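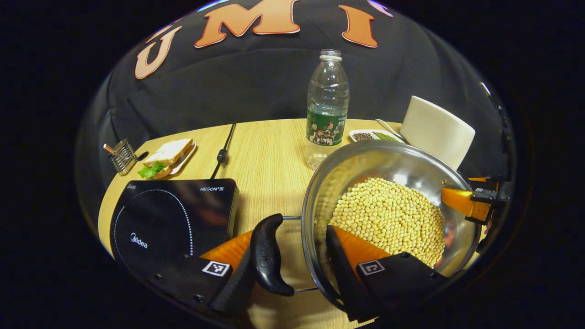
**Soja seca, remojo y cocción en una mesa pequeña**
Informe del proyecto Rekura, módulo de cocina y alimentación
Residencia de estudiantes Prelemthorpe
Autoras: Rongrong Deng y Wanting Liao
Entregado el 2022-10-06

## 1. Punto de partida

En la residencia se desayuna mal. En febrero pasamos un cuestionario corto en nuestra planta y la respuesta más repetida fue que preparar legumbre en casa lleva demasiado tiempo y ocupa demasiado sitio. La gente compra pan de molde, se hace un sándwich con lechuga y sale a clase.

El proyecto parte de esa situación. Queríamos saber si se puede preparar soja amarilla desde el grano seco con una sola placa de inducción y una mesa redonda, sin usar la cocina común, y dejar por escrito un procedimiento que otra persona pueda repetir. No estudiamos el valor nutricional ni comparamos marcas de soja. El apartado de costes se quitó después de la primera revisión por falta de tiques.

## 2. Material

La placa es una Midea de inducción, de superficie negra y lisa. La mesa es redonda, de madera clara. El resto del material es de uso corriente:

- cuenco grande de acero inoxidable, ancho y poco profundo
- olla grande con tapa
- colador y paño limpio
- báscula de cocina y jarra medidora
- soja amarilla seca, 1.000 g, comprada a granel en la tienda Duan
- agua del grifo
- sal

También guardamos una pequeña cantidad de otras semillas en un plato blanco rectangular, separadas por color. Eran para una prueba de germinación que al final pasó a otro grupo y no se trata en este informe.

## 3. Distribución de la mesa

Dedicamos a esto más tiempo del previsto. En una mesa redonda las esquinas no existen y los objetos alargados acaban asomando por el borde. Probamos primero con la placa en el centro y todo lo demás alrededor, pero el cable quedaba siempre por encima de la zona donde se trabaja.

La disposición que adoptamos es la siguiente. La placa va a la izquierda y delante, girada, con el panel de control hacia la persona que cocina. El cable negro sale por la parte de atrás. El cuenco se coloca en el centro mientras se revisa el grano. La comida ya preparada, como el sándwich, queda detrás de la placa, junto con el utensilio metálico pequeño, y el agua de beber al fondo de la mesa.

Esta disposición tiene un inconveniente: para coger el pan hay que pasar el brazo por encima de la placa. Con la placa apagada no importa. Durante la cocción conviene retirar antes lo que se vaya a comer, y así lo recogimos en el procedimiento.

## 4. Procedimiento

### 4.1 Pesado y revisión

Se pesa la soja en seco y se pasa al cuenco. La revisión se hace a mano, apartando el grano desde el centro hacia las paredes. Se retiran los granos partidos, los arrugados y los que tienen manchas oscuras, además de cualquier piedrecita o resto de vaina.
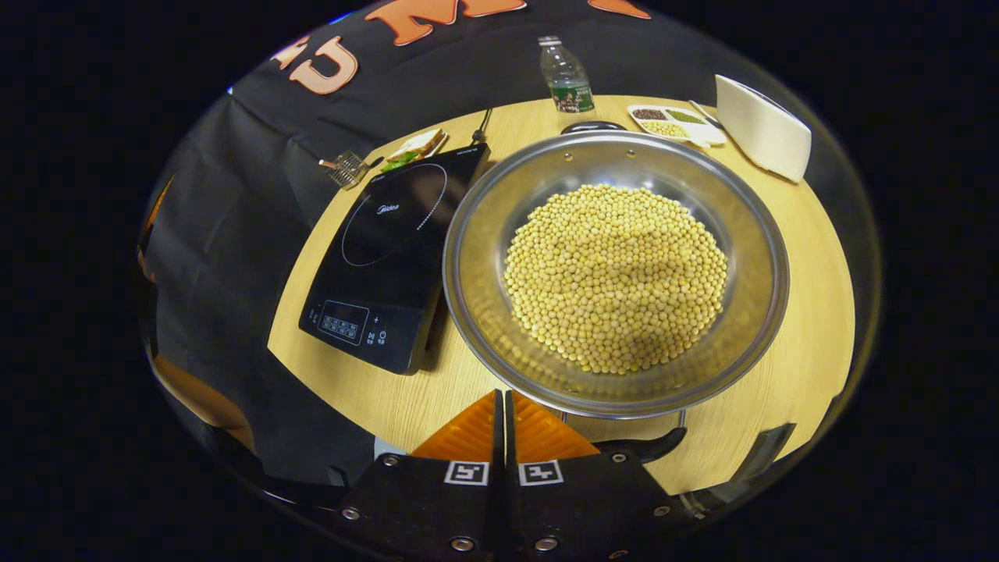 El cuenco ancho resulta más cómodo para esta parte que uno hondo. El grano forma un montón en el centro y deja libre el metal alrededor, de manera que se puede ir empujando la soja ya revisada hacia un lado sin que se mezcle con la otra. Wanting probó antes con una ensaladera profunda y tuvo que vaciarla dos veces para llegar al fondo.

La cantidad de grano descartado fue muy pequeña y no llegamos a pesarla por separado. Es un fallo de registro: en la hoja de datos figura solo el peso inicial.

### 4.2 Lavado

Se cubre la soja con agua, se remueve y se escurre en el colador. Se repite hasta que el agua sale clara. Los granos que flotan se retiran. No medimos el agua de lavado.

### 4.3 Remojo

Se cubre la soja con 3.658 ml de agua, medidos con la jarra, y se deja 8 horas. La cifra sale de la suma de las jarras que fuimos añadiendo hasta que el nivel nos pareció suficiente, y la mantuvimos después para poder repetir la prueba en las mismas condiciones.

El grano crece bastante al hidratarse y cambia de forma, de redondo a alargado. Por eso el remojo se hace en la olla. En el cuenco, por ser poco profundo, el agua llegaba al borde y no se podía mover sin derramarla.

Para comprobar si el remojo es suficiente se abre un grano con la uña. Si las dos mitades tienen el mismo color por dentro, se puede pasar a la cocción. Si el centro está más oscuro y duro, se deja una hora más.

### 4.4 Cocción

Se tira el agua de remojo y se enjuaga la soja. Cocimos en 2 tandas, con la olla a media capacidad cada vez. Los pasos fueron los mismos en ambas:

1. Cubrir la soja con agua limpia, tres dedos por encima del grano.
2. Llevar a ebullición sin tapa y retirar la espuma.
3. Bajar la potencia y tapar a medias.
4. Mantener un hervor suave hasta que el grano se aplaste entre dos dedos.
5. Añadir la sal al final.

Hay que vigilar el paso 2. La soja hace mucha espuma y en la primera tanda se salió por un lado de la olla. Apagamos la placa, esperamos a que se enfriara la superficie y limpiamos con un paño húmedo. En la segunda tanda bajamos la potencia antes y no hubo derrame.

## 5. Resultados

Las dos tandas quedaron tiernas y se pudieron comer. La primera quedó algo más blanda, posiblemente por la interrupción y el tiempo que el grano pasó en agua caliente con la placa apagada. La segunda conservó mejor la piel.

Repartimos la soja en recipientes con tapa. Una parte se comió ese día en ensalada y el resto fue a la nevera. Rongrong preparó además una pasta para untar, con soja aplastada, limón y sal, que se probó en el sándwich en lugar de la mayonesa. La pasta humedece el pan si se pone con mucha antelación, así que es mejor llevarla aparte o tostar antes las rebanadas.

El trabajo manual fue corto. La revisión del grano es la parte que exige más atención, y el remojo se puede dejar durante la noche. La queja del cuestionario sobre el tiempo se refiere sobre todo a la espera.

## 6. Problemas y cambios pendientes

- Falta anotar el peso de la soja remojada y escurrida. Sin ese dato no se puede calcular cuánta agua absorbe.
- El tiempo de cocción se apuntó solo en la segunda tanda y no lo incluimos.
- El cable de la placa sigue cruzando parte de la mesa. Pedimos presupuesto de una canaleta a Skestance, pero no teníamos respuesta al cerrar este informe.
- La misma prueba con media cantidad de grano sería más realista para una persona sola.

## 7. Reparto del trabajo

Wanting Liao se ocupó de la compra, la revisión del grano y la primera tanda. Rongrong Deng llevó el remojo, la segunda tanda y la redacción de los apartados 3 y 4. El cuestionario y la limpieza final los hicimos entre las dos. La hoja de datos original está en la carpeta del módulo.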